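# The Tin Around the Wax

A candle tin is a food can with a different job. The two come off similar lines, use similar steel and share most of their faults, and anyone who buys scented candles in quantity ends up knowing more about seams than they planned to.
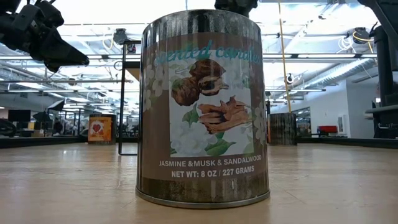 Most candle tins start as flat steel sheet with a thin coating of tin on each side. The coating resists rust as long as it stays whole. Scratch it, and the steel beneath is exposed to whatever moisture is in the room. Shops ask for new tins that already look old, and the finish is produced with tinted lacquer, acid or tumbling. It can be hard to tell a finished tin from a neglected one without running a thumbnail along the base rim.

Povilas Šimkus, who fills candles for the small label Ornum, rejects tins on the rim first. "If the base seam is proud on one side, the tin rocks, and a candle that rocks burns down one wall," he says. He stands each one on a sheet of glass and presses the edge in four places. Out of a delivery of 409 he returned 16, all for the same fault.

Capacity is the next difficulty. Net weight on a label refers to the wax and its fragrance, without the container. Eight ounces is 227 grams, a common fill for a single-wick candle, but the tin that holds it may be squat or tall. A tall tin gives the label more room and the flame less air. Once the wax has dropped well below the lip, the wick can struggle, and soot collects on the inner wall.

Labels are paper or film. Paper takes script lettering and printed flowers well and costs less. It also wrinkles when the adhesive is applied to cold metal. Ornum stores its tins indoors from October and labels them before filling, at room temperature. Salletti, which sells through gift shops, labels after filling and lets the candles stand overnight first. Both methods work if the overlap at the back is kept to 2 millimetres or more.

Scent names follow a loose convention, with the lightest note given first. Jasmine, musk and sandalwood is a standard order: a flower, a soft middle and a wood that lingers once the flame is out. The picture on the label tends to favour whatever can be drawn. Flowers and wood chips are easy. Musk has no obvious shape, and designers usually leave it to the lettering.

An empty tin can be cleaned with hot water poured over the last of the wax, left to cool, and the disc lifted out. Keep the label clear of the water. Dry the base seam thoroughly and the tin will hold pencils, string or screws for years. Wollasia takes back clean empties in lots of 300 and refills those whose rims are still true.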